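Why Cafeteria Trays Have Texture

A smooth tray is cheaper to mold and easier to wipe. It also lets a cup slide as soon as the carrier turns a corner, and most food service buyers stopped ordering smooth ones years ago.

The texture is cut into the steel mold, so it adds nothing to the cost of each part once the tool is paid for. Depth matters more than shape. At the Strickland plant, where Kedumance molds trays for schools and hospitals, tooling engineer Nadhirah Pillai keeps the pattern shallow enough for a dish machine to rinse clean. Deeper grooves grip better when new but hold starch and grease.

Her test is plain. A loaded tray is tilted until a standard tumbler moves, and the angle is recorded. The tray then goes through 200 wash cycles and is tilted again. In the last round, 427 trays were tested and 7 were rejected, all for warped rims.

Wear is harder to predict. Keisha Esposito, who buys for the Dakano hospital group, has 1463 trays in service and pulls samples every December. High spots polish first, usually near the middle, where plates are dragged. She replaces a tray when the pattern can no longer be felt with a fingernail.

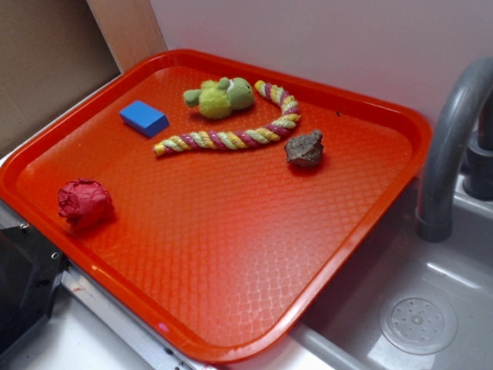 Orange-red plastic tray with a diamond crosshatch base and a raised, rounded rim.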